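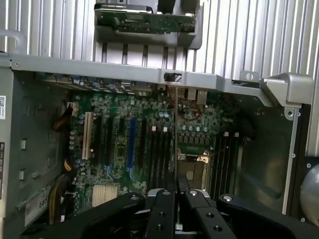 Rostora computer refurbishing: progress report to the Hailu fund
10/19/25

Dear all,

Thank you again for your patience over the summer. It has been a busy few months on the bench and I'm glad to say I have rather a lot to tell you (I will try to keep it in order!).

When I last wrote, in June, the first donated workstations had only just come up from the store. We have now opened and checked 80 of them, and 63 have gone back together in good order and are with families and learners. The rest are being kept for parts, which has turned out to be far more useful than I expected. Memory, drives and carriers all come out and go on the labelled shelves, and even the little latches are worth saving, as those are the bits that always seem to go missing.

The big cases take the most time. We lay each one on its side and open it up, and you can then get at the motherboard and the memory slots without fighting the frame. There is still a metal bar running across the inside, and the ports at the back sit partly behind it, so dusting in there is a slow job with a soft brush. We look over the capacitors and the heatsink fins at the same stage, and anything doubtful goes on the query shelf for Ching-wen Cheung, who has been wonderfully thorough and has written us a checklist that even I can follow.

On money, we have spent £645 of the parts budget so far, mostly on memory and replacement drives. Kumach let us have a box of cables for nothing, which was very kind of them.

Between now and the next report we hope to finish another 40 machines from the Bindberg donation. The older boards with the white PCI slot will be left until last, as we are still deciding whether they are better repaired or stripped. I would welcome your thoughts on that, and you would be very welcome to come and see the bench for yourselves.

With warm wishes from everyone at Rostora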